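Tableware Exchange and Storage: Frequently Asked Questions

The Plandov Tableware Exchange lends reusable bowls, plates and cups to schools, clubs and neighborhood groups. The answers on this page cover borrowing, returning and storing items. Groups that borrow through the Fikre or Trindano branches should also read the branch notes near the end.

Who may borrow from the Exchange?

Any nonprofit group, school or residents' association with a current membership may borrow. Private parties are not covered by group membership and must be booked under the household plan. Membership runs for one year and is renewed in September.

How many items can we request?

A single booking may include up to 3000 pieces across all types. No more than 2000 of these may be bowls. Larger requests are considered in writing and may be split between two pickup times.

How are bowls stored between loans?

Bowls are kept in blue plastic bins on metal racks. Each bin is assigned to one type of item, and the assignment is listed in the Ekik catalog under the bin number. Borrowers who collect their own items should take them from the bin named on the booking sheet and from no other, even when a neighboring bin holds pieces of the same size.

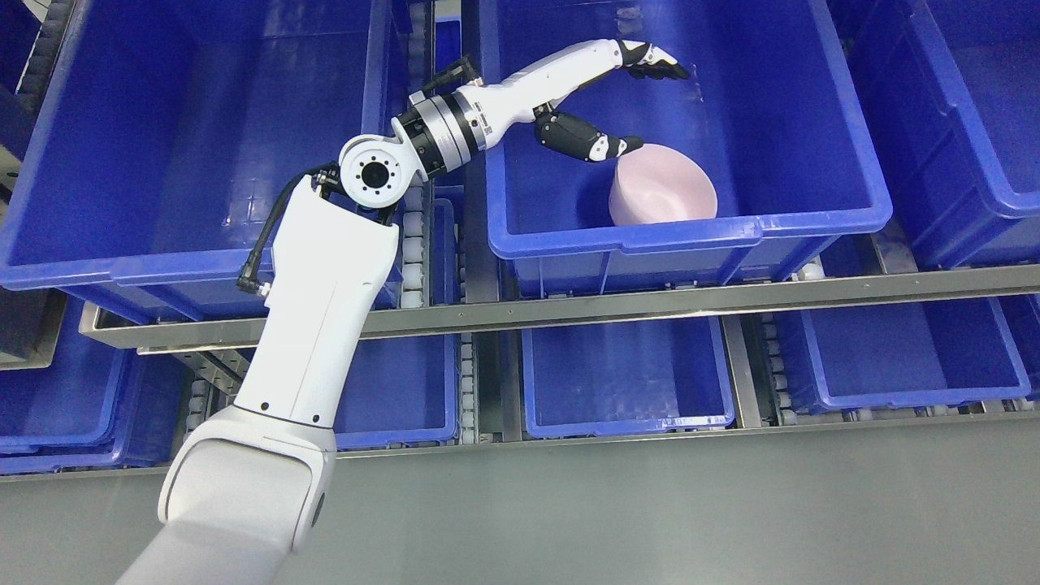

Pale pink bowl in a blue storage bin.

Are the pale pink bowls the same as the white ones?

No. They are booked separately and have their own line in the catalog. The pink bowls are plastic and are intended for cold food, snacks and dry goods. They must not be used in an oven or microwave. White bowls are ceramic and may be used for hot soup.

May bowls be stacked inside one another?

Yes, provided they are of the same type and fully dry. Stacks should be no higher than 6 bowls. Bowls of different sizes should not be nested, as the smaller one can wedge itself in place and is easily scratched when pulled free. If two bowls stick together, do not pry them apart with a knife or other tool. Return them as they are and mention it on the return slip.

Do we need to wash items before returning them?

Yes. All items must be washed, rinsed and dried. A cleaning fee applies to items returned with food on them. Plastic bowls should be washed by hand or on the top rack of a dishwasher, and they often need extra time with a towel afterward, particularly under the outer rim.

How should items be put back in the bins?

Lower each piece into the bin by hand and let go only when it is resting on the floor of the bin or on the stack below. Please do not drop or toss items, including plastic ones. Bins should be filled no higher than the rim – anything above that level can catch when a bin is moved on its shelf.
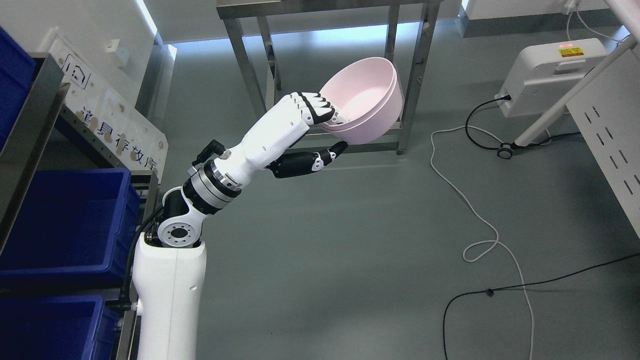 Before a bowl goes back into storage, it should be looked over inside and out. Small surface marks are acceptable. Cracks, chips and rough edges are not, and a bowl with any of these should be left on the returns table with a yellow tag. Staff will remove it from the catalog and adjust the count for that bin.

What happens if something is lost or broken?

Groups are charged the replacement price shown in the catalog. There is no charge for one broken piece per booking, whatever its type. Please report breakage at the time of return; a late report may hold up the next booking for your group.

May we keep items in our own bins?

Not during the loan. Items travel in the bins supplied by the Exchange, which fit the racks at all branches. Lids are available on request and should come back with the bins.

Branch notes

Fikre: Pickup is by the side entrance until 4 p.m. Carts may be borrowed but must stay on the premises.

Trindano: This branch stocks plates and cups only. Bowls can be sent over from Plandov if the booking is made at least one week ahead.

The Exchange is closed for inventory in the second half of December. Items due in that period may be returned in January without a late fee.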